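Kitchen Task Tips for the Grollell Student Robotics Club

Notes for teams working on the simulated tomato task before the June round.

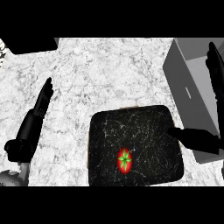 How many practice runs should a new team do before changing the settings?
Plan on 107. Fewer than that and one lucky pickup can throw off your results.

Start with the tomato on the cutting board and keep the rest of the counter clear between the two arms. Move one arm at a time until both drivers know the reach.

Close the gripper slowly. A tomato is round and will roll if one finger gets there first – line up both fingers before you squeeze.

Pick a board color that stands out from the food. Red on black is easy to find on a marble counter.

Save your file in Gronine before every change to grip force, and put the old value in the file name. Teams that share a Drileo login should save to separate folders.

Reset the counter after each run, even a bad one. Starting positions go back to the ones on the task sheet.

Scoring runs are limited to 2 per team. Practice runs don't count toward that, so log them on the other tab.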